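Kelitz wirbt um Filmteams: Neuer Drehfonds startet im Mai

Kelitz. Wer in den vergangenen Jahren durch unsere schöne Altstadt spaziert ist, wird sich schon manches Mal gedacht haben, dass man hier eigentlich einen Film drehen müsste. Die Stadt Kelitz und die Produktionsfirma Brunton möchten nun gemeinsam dafür sorgen, dass es auch wirklich dazu kommt, und legen einen Fonds für kleine und mittlere Produktionen auf.

Gefördert werden zunächst 12 Vorhaben, vom Kurzfilm bis zur Serienfolge, mit jeweils bis zu 3000 Euro. Wer mindestens eine Woche in Kelitz dreht, erhält für die Unterkunft des Teams weitere 2000 Euro.

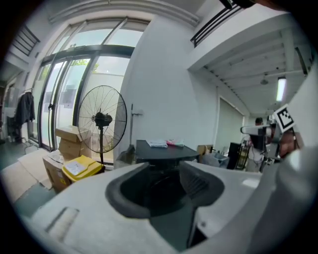 Innenraum mit hohen Glastüren und Treppenaufgang

Den Auftakt macht, worüber wir uns ganz besonders freuen, der Kurzfilm „Dritano“ der Firma Roussel. Dafür werden noch Komparsinnen und Komparsen jeden Alters gesucht, Vorkenntnisse braucht es keine, nur ein wenig Geduld und bequeme Schuhe!

Anträge und Bewerbungen nimmt das Kulturamt Kelitz, Zimmer 26, gern entgegen.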